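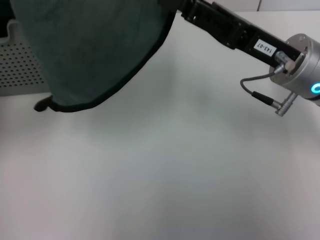
Tyre pressure light after rotation – reset or wait?

kcheon_wagon
Had the wheels rotated at Khoury in Urinthorpe, front to back, no new tyres. Now the tyre pressure light comes on 2 km or so down the road and stays on. Checked all four cold this morning with my own gauge, all on the placard number. Plornora wagon, 69,000 on the clock. Do I need to hold the reset button or does it sort itself out? Manual is no help, just says see dealer.

dustyboots
Hold the button. Ignition on, engine off, till the light blinks twice. Then drive it.

Marl_77
Depends on the year. Older ones dont have sensors in the wheels at all, they go off wheel speed through the ABS. Those need a reset after every rotation or the car is still comparing to the old positions. Newer ones have a sensor in each wheel and a reset does nothing much.

dustyboots
Mine's a newer one and the button works fine

Marl_77
Then yours isn't the one with sensors. Look at the valve stems. Metal with a nut = sensor, plain rubber = probably not.

pedalbin
Not always, plenty of rubber snap-in ones with sensors now. Don't go yanking on them to find out.

kcheon_wagon
Rubber on all four. Button is under the dash left of the steering column. Held it, blinked twice, light went off. Will see how it goes on the drive home.

tonnes_of_gravel
What's your gauge? I had a Brerkiro pencil one that read way under. Chased a "leak" for weeks. Servo gauge said otherwise, mate's digital said otherwise. Binned it

kcheon_wagon
Digital, came with the compressor. No idea how accurate. Can't remember the brand

pedalbin
Compare it to another one before you trust it. And don't go by the servo one either, those get dropped on the concrete all day.

Marl_77
Also did the shop swap pressures after rotating? If your placard has different front and rear numbers the wheels need adjusting once they've moved. Easy one to miss, seen it heaps.

kcheon_wagon
Placard is same front and rear unless fully loaded. So no.

northshed
I'd take it back to Khoury. They did the rotation, they should of reset it. Part of the job

dustyboots
Bit harsh, takes ten seconds to do it yourself

northshed
Paid for it though. And if the light is on how do you know they torqued the wheels properly either

Marl_77
Those two things have nothing to do with each other. But yes, re-check the nuts after a short drive, 100 km is what most places write on the invoice.

kcheon_wagon
Ok update. Light came back on after 30 minutes, on the highway this time. Stopped and checked, left rear down a bit on the others. Topped it up, reset again.

pedalbin
Left rear was left front before the rotation? Soapy water on the valve and round the bead. Then roll it forward half a turn and do the rest of the tread.

kcheon_wagon
Yes same wheel. Found it – screw in the outer tread block, tiny bubbles. Head worn nearly flat so I'd missed it completly.

tonnes_of_gravel
Plug it. Twenty bucks

Marl_77
How close to the shoulder? Too far out and a shop won't touch it, and a string plug from the outside is only to get you home. Needs a proper patch plug from inside.

tonnes_of_gravel
Had a string plug in mine for 2,000 km of dirt, never lost a thing

Marl_77
Good for you, still wouldn't put one in a family wagon at 110.

kcheon_wagon
Booked in for tomorrow, spare's on for now. Cheers all. – Kyung-hwa Cheon

northshed
Check the pressure in the spare too

kcheon_wagon
Did. It was low lol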